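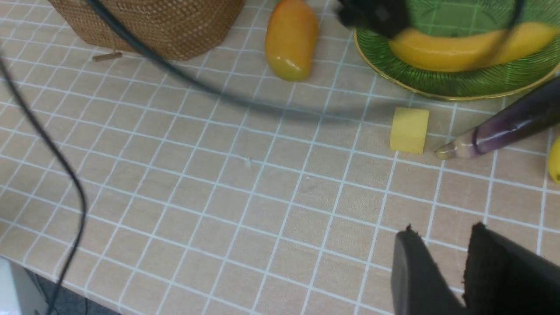 Table covering

A table covering is a sheet of material laid over the top of a table to protect it or to change how it looks. The term takes in fitted pads, wipeable sheets, and the loose cloths more often called tablecloths. Coverings of this kind are found mostly in kitchens and breakfast rooms, where the table is used for preparing food as well as for eating.

Patterns

Checks, stripes, and grids are among the most common patterns. A plain grid is made up of thin lines crossing at right angles, usually white or a pale color on a darker ground. On a beige or tan ground the lines look something like the joints in a tiled floor, and such designs are often sold as "tile" patterns. A mottled ground hides crumbs and small marks better than a flat color does, though pale specks such as flour or salt still show on tan.

Sizing

Coverings are sold cut to size or by length from a roll. For a rectangular table, the overhang is added twice to both the length and the width. A table 200 cm long with an overhang of 50 cm at each end needs a piece 300 cm long. Coverings meant to stop at the table edge are cut slightly large and trimmed in place. A grid makes trimming easier, as the blade can follow a printed line.

Objects kept on the table

Many households leave a few things on the covering between meals. Fruit is the usual choice, either set directly on the surface or held on a plate or in a basket. Bananas bruise under weight and are normally laid on top of other fruit or given a plate to themselves. Mangoes are left out at room temperature until they soften, then moved to the refrigerator.

Wicker baskets are light and let air reach the contents, but a rough base can scratch a soft covering if it is dragged. Glass plates with a ribbed surface are heavier and stay put. Those with a gold rim are generally washed by hand, as the gilding wears off with repeated machine washing, and should be kept out of the microwave.

Care

Wipeable coverings are cleaned with a damp cloth and mild soap. Fruit juice should be removed promptly, mango in particular, which can leave a yellow stain on pale lines. Hot pans need a trivet. Creases in a new piece usually drop out after a few days flat.

See also

Place mat
Table runner
Fruit bowl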